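The Tally at Murnov

June 11, 2019
Print | E-mail
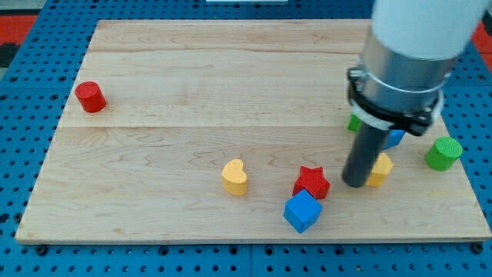 The coalition agreement ran to 181 pages and had been negotiated in three languages, one of which was no longer official. It gave the Dundo party the interior ministry and the Taipe list everything to do with rivers. The rapporteur had been sent to Murnov to certify that the text signed in the capital was the text approved by the district assembly. He was given a room on the second floor, a lamp, a kettle and both versions. On the first evening he drew a plan of the assembly, marking a seat for each faction. The interior minister's faction he drew last and had to erase twice.

The discrepancy was in Article 16. The signed text said that the district "shall be consulted." The approved text said that the district "shall consent." He checked the annexes, the errata and the minutes of the August session, at which 152 delegates had voted. The minutes recorded no amendment. They recorded a recess of eight minutes, requested by the Clakum delegation, after which the reading resumed at Article 17.

He wrote to the capital and asked which version was authoritative. The reply came by courier and was addressed to his predecessor. It said the two verbs were equivalent under the interpretation act. He requested a copy of the interpretation act. The clerk of the assembly told him it was kept in Clakum.

The bus to Clakum left at six and went by the river road, which now belonged to the Taipe list. There was a checkpoint at the bridge. An officer read his letter of appointment, then read it again from the bottom up.

"You are here to consult?" the officer said.

"To certify."

"It says consult."

The rapporteur took the letter back. The paper was the same, with the same fold and the same stamp in the corner. The word was in the second line. He tried to remember whether he had read the second line on the day he was appointed, or had only looked for his name and the per diem.

The officer wrote down the number of the letter and raised the barrier. The bus had already gone on. On the far side of the bridge a man was selling boiled corn from a cart, and the rapporteur bought one and ate it standing up. Then he took out his copy of the signed text, found Article 16, and began to compare the typeface with that of the letter.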